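About the Fluvville Lakberg

The Lakberg is a local newspaper owned by the people who read it. We cover Fluvville and the villages along the Baran road. We print once a month and post stories online most weekdays.

We have 1198 member-owners. Each holds one share and has one vote, whatever they pay. Members elect the board every November and can put motions to the annual meeting. They don't see stories before they run, and neither do advertisers.
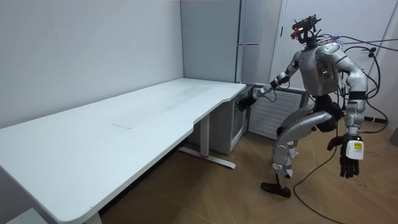

A humanoid robot at the end of a long white desk.

Most of our work is council meetings, schools, rents and buses. We also run one long investigation each season — members vote on the subject from a short list. Our print run is 4000, and copies are free at libraries, clinics and the Cuso market hall.
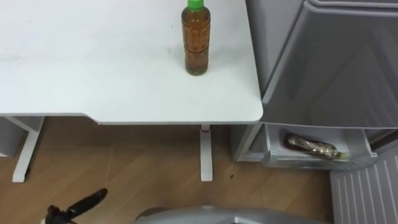
Bottle with a green cap on a white desk.

Membership dues pay for reporting. Print advertising pays for paper and delivery. We take grants for training new reporters, and the name of every funder is listed in our yearly accounts. If we get something wrong, we correct it on the same page where it appeared. 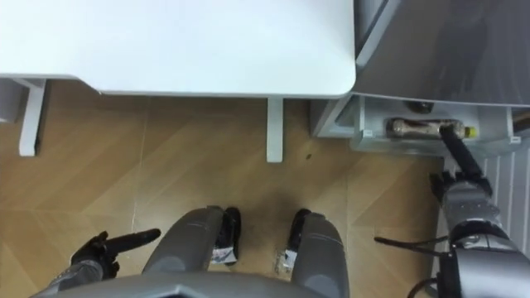 Shares can be bought online or by mail. You need to be 16 or older and live, work or study in our area. If you leave, the share goes back to the co-op. The next open meeting for new members is on 2nd July.

Contact | Corrections | © Fluvville Lakberg Co-operative | Back to top

This site uses cookies to count visits. Accept | Settings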